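Wastow teleop kit, two months in

Posted in: Reviews, robot teaching gear
Bought with my own money. Used at home and on the bench, mostly in sim.

Short version first because I've got a build going. Good controller. Decent recorder. Sim rooms are better than I expected and the manual is bad. Would buy again, would complain again.

What you get. One handheld controller with a trigger for the gripper, a base puck that plugs into USB, a cable that's too short, and a license for the Radov sim rooms. No stand. No case either, at this price! The controller is light, a little hollow feeling, but the grip is shaped right and my hand didn't cramp till well past the point where I should of stopped anyway.

Setup. Plug in puck, install driver, restart, install driver again. Second time it took. The manual says calibration is "automatic." Nope. You have to hold the controller level over the puck and squeeze the trigger all the way, then let go. Found that on the Wolville forum, page two of a thread about something else. After that, fine. Recalibrate every session or the wrist drifts left.

Driving. This is where the money went and you can tell. Motion is smooth, small moves stay small. There's a clutch button under your thumb — hold it, move your hand back somewhere comfortable, let go, carry on. Use it constantly. I didn't at first and my demos were full of me twisting around in the chair like a pretzel. Trigger is analog so you can half close the fingers, which matters more than you'd think when the thing you're grabbing is thin. There's a bit of mush at the start of the pull. You learn where it is.

Lag: I notice it when the laptop is on battery. On wall power I don't. Didn't measure it, wasn't going to.

Recording. One button starts, same button stops. Then it asks keep or toss. Love that. Most of my tosses are in the first few seconds, where I've started moving before I've looked at where I am. It saves the camera view, the arm pose and the trigger together, lined up, no fiddling. I've got 1,000 kept demos now and haven't had a corrupt file. The review player is ugly but it scrubs fast and you can trim the dead time off both ends. Do that. Long pauses at the start teach the policy to sit there and pause.

One gripe, file names. They're just long strings. I keep a spreadsheet on the side with what task and what room, like it's 1998.

The Radov rooms. You drive from behind the gripper, so the fingers are always right there in your view and everything else is past them. Takes getting used to. Tile on the floor, wall textures, dark corners, plain blocky shapes. Not pretty. The light changes a lot from one part of a room to the next, and that's good for training and hard on the eyes.
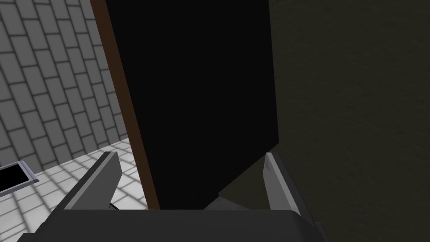
Jaws open, nothing in them, dark wall on the right and the tiled floor off to the left.
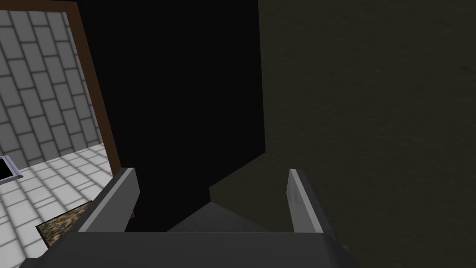

Does a simulated demo count for anything once you move to a real arm?

It helps, but plan on recording some real ones too. My sim demos got the approach mostly sorted, reach toward the right thing, jaws open, don't clip the edges. Contact was the weak part. How hard to squeeze, what happens when something slips. I topped it up with demos on the Paredes arm on my bench and the grabs got noticably better. If you only do sim, expect good aim and clumsy hands.

Dark areas. Worth its own section. Doors and cabinets in near black can be really hard to judge for distance. No shadow to go by, no texture. I overshoot. There's a brightness slider in the viewer, buried under Display, then Advanced, and it only changes what YOU see, the recording keeps the original light. Smart. Should be on the controller. I leave it cranked up.

There's also a second camera view you can pop out in a corner. Use it for anything with a handle. Ignore it for plain pick and place, it just pulls your eyes around.

Hand guiding. The kit claims to support it, meaning you push the real arm around and it logs the motion. Works with the Paredes, kind of. You get the path but you have to tap the trigger on the controller with your other hand to open and close the gripper, so you're one hand on the arm and one on the controller and it's awkward. Fine for wiping, fine for opening a drawer slowly. For anything fussy I went back to remote and stayed there.

Support. Wrote twice. First answer came fast and was useless, copy paste of the manual. Second one was a real person who fixed my license problem in one email. So, average.

Battery. Gets me through an evening. Charges over the same too-short cable, so you can't really drive and charge unless you buy an extension. Buy the extension.

Price. I paid 2,000 with the room license included. Steep for a hobby. For a small lab, easy yes, you'd spend more than that in time gluing together your own logger. Check if the license is still bundled before you order, mine was part of a June deal and I don't know if it stuck.

Good: clutch, trigger, keep or toss, lined-up files, brightness slider.
Bad: manual, cable, file names, drift if you skip calibrating.
Missing: case, stand, tags on recordings.

Four stars. Would be more with tags. I'll update if the next firmware fixes the drift, the release notes say it's coming but they said that last time too.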